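Edano housing office orders quieter bedroom ventilation units after winter noise complaints

June 12, 2020

The housing office in Edano has approved the replacement of bedroom ventilation units in 167 rental apartments, following a winter of complaints about low-frequency noise at night. Work begins with the two oldest blocks on the Gentile estate and then moves to the remaining four, for a total of six buildings.

The units now in place were installed when the estate's windows were renewed. The new windows closed more tightly than the old ones, and each bedroom was given a small through-the-wall fan to bring in outside air. The fans meet the air volume written into the original contract. They do not meet the bedroom sound level in the same contract once the filters have been in use for a few months, according to a report submitted to the office by its building engineer, Elínborg Kárason.

The report covers 2739 overnight sound readings taken in occupied and vacant bedrooms between the first cold spell of the winter and the end of February. Readings were taken with the fan off, at its lowest setting and at the setting chosen by the tenant. At the lowest setting, most of the fans stayed within the limit when fitted with a clean filter. With a used filter, the motor sped up to hold the same airflow and the sound level rose. In the worst rooms, the increase was large enough to be picked up in the adjoining bedroom.

Kárason attributes part of the problem to the wall sleeve, the short duct that carries air from the outside grille to the fan. In the original design the sleeve was to be lined with a sound-absorbing material and set with a slight fall toward the outside. In many of the rooms opened for inspection, the lining stopped short of the fan housing, leaving a bare section where sound passed directly into the room. Several sleeves had also been set level, which allowed rainwater to collect behind the grille and stain the lining.

"The fan gets blamed, and it is partly the fan," Kárason said. "But a good fan in a bad sleeve will be loud too. We have to do both or the money is wasted."

Tenants had dealt with the noise in the simplest way available, by switching the fans off. Maintenance records show that calls about condensation on bedroom windows went up over the same months as calls about noise. Calls about mold on the wall behind the headboard followed a little later. The report does not claim that every case of mold was caused by a fan being turned off. Several of the affected rooms have a cold corner where the floor slab meets the outer wall, and those corners are to be dealt with separately under the insulation program.

Graziella Orlandini, a tenant in the first block, told the office in writing that she ran the fan during the day and shut it down before bed. "It is a hum with a beat in it," she wrote. "You can sleep through a hum. You wait for the beat."

The beat she describes appears in the readings as a slow rise and fall in level. It is typical of two fans running close together at slightly different speeds, as happens in apartments where adjoining bedrooms share a stud wall. Kárason's report recommends that paired rooms be supplied from a single controller so that both motors run at the same speed. The recommendation has been accepted for all of the buildings.

The replacement unit is the Floltlow, made by Brarnico. It was chosen from the bids received in the spring. It uses a larger, slower impeller than the present fan and a deeper filter tray, which gives more filter surface for the same wall opening. The manufacturer's test sheet lists sound levels with both a clean filter and a loaded one. The housing office had made the second figure a condition of bidding, and bids that gave only a clean-filter value were returned.

Brunello Rizzi, who manages purchasing for the office, said the loaded-filter requirement reduced the number of eligible products but did not raise the price as much as expected. He declined to give the unit cost before the contract is signed. The budget line also covers new sleeves, outside grilles with an insect mesh that can be removed from indoors, and one spare filter for each bedroom.

Each installation is expected to take roughly 2 hours where the existing opening can be reused. Where the sleeve has to be reset to drain properly, the opening must be recut and the plaster repaired, and the tenant will be offered a second appointment for painting. The work produces fine dust. Crews are to seal the doorway and use extraction at the drill, and the contract requires the room to be vacuumed before it is handed back. Tenants are being asked to clear the outside wall to the width of a bed and to take down curtains on that side.

Access has been the main scheduling question this spring. Inspections inside occupied apartments were paused for a time, and the office used vacant apartments to complete the sleeve survey. Crews entering occupied apartments will wear masks, keep windows open while they work and have no more than two people in a bedroom at once. Tenants who would prefer to wait can move their appointment to the end of the program without losing their place for the painting visit.

The order of work was set by the sound readings and then adjusted for practical reasons. The first two blocks have the highest night levels and also the easiest outside access, with a paved strip along the bedroom side. The next two stand on sloping ground and will need a tower scaffold. The last two have an exterior cladding that has to be cut and resealed around each grille, and that part of the job has been given its own specification. A sample opening will be made and left through a period of rain before the rest are cut.

Rochelle Sheehan, the office's head of housing, said tenants should keep using the existing fans at the lowest setting until their appointment. Filters will be changed in all bedrooms ahead of the program, starting with apartments that reported condensation. Sheehan said the interval between filter changes had been set from the supplier's general guidance and was too long for rooms facing the main road.

"We took the number off the leaflet," Sheehan said. "The leaflet did not have trucks going past it."

Under the new schedule, road-facing bedrooms will have a filter change every spring and fall. Bedrooms on the courtyard side will stay on a yearly change, with a check after the first winter. The Floltlow unit has an indicator that responds to motor load, and the office intends to log those indications at each visit to see whether the intervals can be adjusted by building.

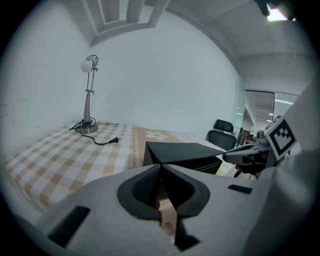
The contract also changes how finished rooms are accepted. Under the earlier program, a sample of rooms was measured in the daytime with the fan at a fixed setting. Acceptance will now take place at night or with the background level recorded and subtracted, and the test will be carried out with furniture in the room. An unfurnished bedroom has more hard surface and returns a higher reading than the same room with a mattress and curtains in it. Comparing one with the other was a source of dispute in the earlier work.

For vacant apartments, the specification allows a correction based on a measured reverberation time. The correction may not be taken from a table. Ginevra Tedesco, the acoustics consultant who drafted the acceptance procedure, said table values had been applied in the past to rooms of very different size and had hidden faults in some of the smaller bedrooms.

Tedesco's procedure places the microphone at pillow height, away from the wall, with the bedroom door closed. A second position is used near the center of the room. Both results must be reported, and the higher of the two decides whether the room passes. Low-frequency bands are listed separately, so that a room with an acceptable overall level but a pronounced hum can be flagged for inspection. Airflow is measured during the same visit and at the same setting. A unit that passes for sound only when its airflow is below the required volume is recorded as a failure.

Rooms that fail will be inspected for gaps around the sleeve before the fan is exchanged. The installer carries the cost of a repeat test. If a paired room fails, both rooms are tested again after the repair.

The old fans will be collected by the installer. Motors in working order are to be kept as spares for utility rooms and storage areas, where the bedroom sound limit does not apply. Filters and stained duct lining will be bagged in the apartment and disposed of.

Appointment letters for the first two blocks will go out once the contract with Brarnico is signed. They will state the room or rooms affected, the wall to be cleared and whether the sleeve is expected to be reset. Tenants in the other buildings will be notified one block at a time. Questions about access, furniture moving or health concerns related to dust should be directed to the estate office, which can arrange help with heavy items if asked before the day of the visit.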